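Saturday, January 7, 2023

The tree came down this morning and I still had all this leftover tidying energy, so I turned it on the plastic cups. You know the ones, with the bumpy sides, in all those candy colors! I bought ours last June for a backyard party, and they have been wandering around the house ever since (I found one behind the bathroom door, holding bobby pins).

I washed the whole lot and carried them over to the little table in the corner, where the light is nicer and I can sit down for a bit.

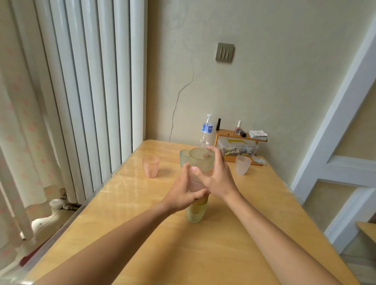

My grandmother kept hers stacked by color, and I always meant to do the same, but in our house somebody grabs the green one and the whole order is gone by lunch. So they go in however they come. The shelf over the sink fits a stack of 7 if I push the teapot back, and the rest can live with the picnic things until it warms up.

Next weekend, the mugs. I am dreading the mugs.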